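The Chopping Cell: Frequently Asked Questions

August 16, 2026
By Yara Ghanem
4 minute read
Print this page | E-mail this page

These answers cover the two-arm vegetable cell at Prultley, known on the booking sheet as Clemis. Most of them began life as notes stuck to the bench, and a fair few began as the same note stuck there twice.

Which arm is which?

The arm standing on the square plate is Left. The one that hangs down and holds the knife is Knife. Eduard Vlček gave them proper names in the original set-up document, and you are welcome to learn those if you ever find the document.

Can I move Left to get a better reach?

You can, if you have an afternoon. Left is bolted to its plate and the plate has a known position on the table. Shift it and every saved pose is wrong by whatever you shifted it. Mark the corners in pencil first, move it, then run the full alignment from the Belhaj binder. "I only nudged it" counts as moving it.

Do I have to do the alignment every morning?

No. Do the short check: send Knife to its park pose, then to the touch-off pose over the board, and measure the gap with the feeler gauge. If it is within the figure on the card, carry on. If it isn't, do the short check again before you panic, as half the time the board hasn't been pushed home.

How should the board and the onion go down?

Board flat on the slotted table, clear of crumbs underneath, with the onion lengthwise on it. The blade comes down across the onion, so an onion laid the other way gets you one very long cut and a lot of explaining. Trim anything that looks like a root before you start.

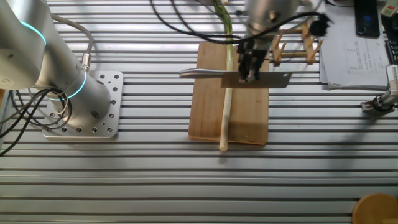
Keep the cables in mind while you're at it. Knife's leads need enough slack to let the wrist turn all the way, and not so much that they wander down towards the blade. Run the wrist from one end of its travel to the other at slow speed and watch the leads the whole way. Looking at your phone and listening for a snag has been tried.

The knife has slipped in the gripper. What now?

Press stop, isolate Knife at the wall, and put the cut-resistant gloves on before you go near it. Wipe the handle and the finger pads with the blue cloth. Grease is nearly always the culprit. Refit the knife, square it up by eye, then do the short check again. If it slips a second time in one day, change the pads. There are spares in the drawer marked PADS, and also in the drawer marked NOT PADS.

How often do the pads need changing?

After 10 sessions, or sooner if the surface has gone shiny. Change both together. A new pad facing an old one will tip the blade, and you'll spend the rest of the day blaming the software.

What do the blue rings on the arm tell me?

That it has power. They are not a promise about anything else. Go by the message on the controller screen, and treat an arm with lit rings as an arm that may move.

A connector has come out of the side of Left. Can I just push it back in?

With the power off, yes. Look at the pins first. If one is bent, leave it alone and tell Eduard, who has the right tweezers and the wrong temper for finding that somebody has already had a go. Plugging it in live wiped the joint settings in March, and we lost roughly two days getting them back.

How do I check the gripper housing?

Look it over once a week, before the cell is powered up. Wipe the black casing down, see that the screws are sitting flush, and try each one gently with the small driver. Snug is enough. If a head stands proud and won't go down, don't lean on it: the thread has probably gone, and Grutham will want the whole housing off.
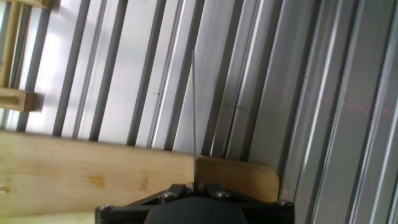
Looking over a black gripper housing with its four screw heads, wooden plank behind.

Which spray can I use on the table?

None. Damp cloth, then dry cloth. Get into the grooves with the narrow brush. Onion left in a groove makes itself known by the third day.

May I keep my papers on the table?

Within reason, and at the far end. If Knife can reach it, assume that Knife will.

Can we do carrots?

Not with the present settings. The down-force was tuned on spring onions and a carrot is a different argument altogether. Put in a request and leave a bag of carrots with it.

Who do I ring when none of this works?

Eduard first, then me. Please have the error number ready. "The usual one" describes at least 3 errors at the moment, and one of those is the door.

Print this page | E-mail this page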